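Kitchen bits, the Illemgate flat – gallery
Posted in May by the Saturday tidy-up blog

Finally got the kitchen stuff sorted enough to put up a page. Was meant to be done weeks ago. Only one picture loaded so far, rest are notes until I get the others off the old laptop. Scroll down for the list.

1. The dish rack

Gray plastic, square, rows and rows of pegs. Brown wood table under it. Slots in the side wall, open grid for a floor. Plates stand up fine between pegs like these.
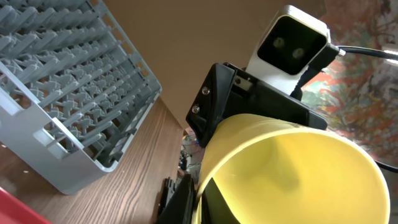
2. Mugs (picture to come)

Nine of them, 6 match. The rest are strays from the old place. Blue one has a chip on the handle, still in use, still my favorite. They live on the shelf by the window now and not in the cupboard, where you had to move the mixing bowls every single time.

3. The Zerkeo kettle (picture to come)

Came with the flat. Lid sticks. Descaled it with vinegar on Saturday, two rounds, smelled like a chip shop til bedtime. Pours much better. Would not buy one but would not throw one out either.

4. Drawer by the stove (picture to come)

The bad drawer. Took everything out and put half back. Out went: dead batteries, takeout menus, a corkscrew with no screw, keys to I don't know what. In stayed: peeler, the good scissors, string, matches, the small whisk. Lined it with leftover shelf paper – cut it too short, so there's a gap at the back. Living with it.

5. Tea towels (picture to come)

Rolled them. Saw it somewhere. They fit in one basket that way and I can see which ones are the linen ones. Stained ones went to the rag bag under the sink. Should of done that a year ago.

6. Hutsuliak bowls (picture to come)

The nice ones. Brown glaze, bit of green at the rim, heavy as anything. Hand wash only! They were a moving-in present and have been in newspaper ever since, which is silly, so they're out now. Soup in them twice already.

7. Spice shelf (picture to come)

Everything got a label. Masking tape and a marker, nothing fancy. Found 2 open jars of cumin and no paprika at all. Dates on some of these were shameful. Anything I couldn't smell went in the trash, jars soaked and kept.

8. The Tallen cart (picture to come)

Narrow rolling cart, goes between fridge and wall with a finger to spare. Oil, vinegar, the big bag of rice on the bottom. One wheel squeaks. Paid 675 for it in the local money, delivery included, and the screws were all there for once. Put it together on the floor after dinner, had the middle tray in upside down the first time.

9. Under the sink (picture to come)

Not finished. Buckets, sponges, a bottle of something with teh label washed off. Pipe in the way of everything. Thinking a tension rod for the spray bottles, if one will grip in there. Will add when its done.

Next page is going to be the hallway – coats, shoes, the shelf that fell down. Give me a bit. If you've got a trick for lids that don't match any pot, write in, I have a whole stack and they slide out whenever I open the door.

Contact: use the form on the front page | © the Saturday tidy-up blog, please ask before reusing pictures | Back to top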